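Is the Clokano Relay count in Brilter a continuity error?

tessel8
In season 2 the captain says the relay has 353 nodes. In the Bayram two-parter the station log says 34. Both lines are delivered as fact. Is there an in-universe explanation?

orrery_k
They count different things. The log lists crewed nodes only - the Cliltberg episode makes that split explicit.

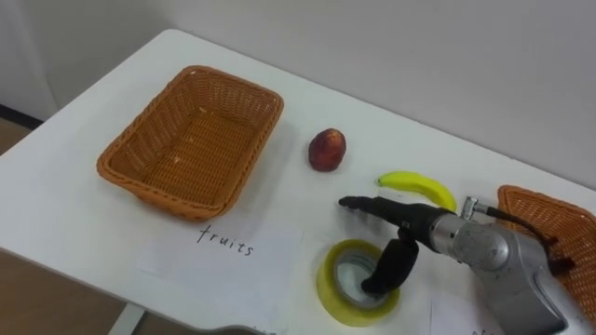 Reply from mudlark34
Disagree. Cliltberg separates crewed from automated ships. It never mentions nodes. The season 4 tech briefing puts the full network at 1000, so neither figure is a total.

orrery_k
The briefing covers the rebuilt network, after the July rewrite of the season arc. It can't be used for season 2.

tessel8
Then the crewed reading still has no direct source. I'll leave this open until someone checks the Bayram subtitles.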